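Bayeta gris en encimera blanca brillante: ¿me la cargo?

nivaldo_brito
Buenas a todos. Tengo la encimera blanca de brillo desde mayo y ya me da miedo hasta mirarla.
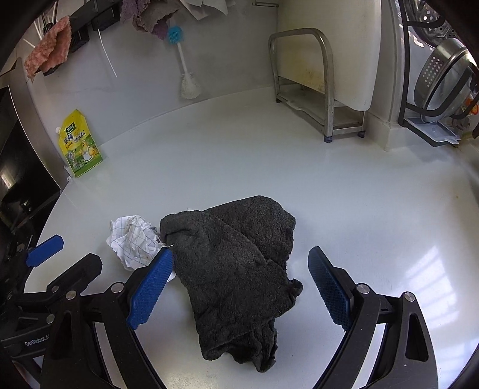
Mi manía es la siguiente: yo siempre he limpiado con un paño gris oscuro, de esos gorditos y con algo de pelillo, y mi cuñada dice que en blanco brillo hay que usar paño claro sí o sí porque el oscuro destiñe. ¿Alguien lo ha comprobado? Y de paso, ¿cómo hacéis para no ir dejando papeles arrugados por ahí? Yo apunto la compra en hojas de cuadrícula y acaban todas hechas una bola al lado del trapo...

Mutach57
Lo de desteñir, solo los primeros lavados. Mételo 2 veces en la lavadora sin nada más y listo.

tbarbier
No estoy de acuerdo, Mutach57. A mí uno azul marino me dejó cerco después de lavarlo un montón de veces, ¡y lo olvidé encima una sola noche! En blanco, paño blanco. Y tendido, nunca hecho un gurruño.
Thierry

Tamura74
¿El cerco no sería del jabón? Yo uso negro desde hace años y cero problemas. Lo que sí raya el brillo son las migas que se quedan en el pelo del paño, sacúdelo antes.

nivaldo_brito
Pues lo de sacudirlo no lo hacía, apuntado (en otra hoja de cuadritos, jaja). De momento lo lavo solo y pruebo en una esquina.

tbarbier
Prueba en la esquina de detrás, hazme caso. Y los papeles, a un cajón.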